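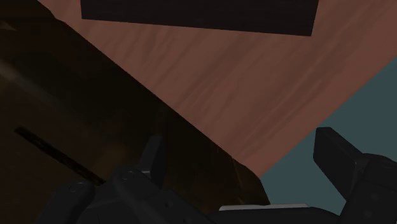
Search this site Enter keywords Go

Speaker notes – Lensa Kahsay, Drevlow
Care of the Bulline cell: fingers, fasteners and the wrist view
Tuesday, April 23, 2024

Slide 1. Good morning. On behalf of Drevlow, I thank the Wouters training office for its invitation. My subject is the routine upkeep of one machine, the gripper on the Bulline cell, and the simulated copy we maintain beside it.

Slide 2. The cell runs on the Dritudico controller. It has been in service for 17 months and was stopped 11 times in that period for gripper faults. Nearly all of those stops were traced to a finger that had shifted on its mount.

Slide 3. The weekly check is brief. Lock out the cell. Open the fingers fully. Inspect the screws on each finger and tighten any that have moved, using the setting on the service card. Wipe both finger faces with a dry cloth. (Pause for questions on lockout.)

Slide 4. After any finger is replaced, the model must be updated the same day. Compare the wrist view in simulation with the view on the cell – fingers open, arm at the home position. If the finger edges do not line up, do not release the cell. Record the offset on form 609 and inform the shift lead.

Slide 5. Spare fingers are held in cabinet 31 and are issued in pairs. Old fingers are to be tagged and returned. The revised service card will be sent to all sites in June.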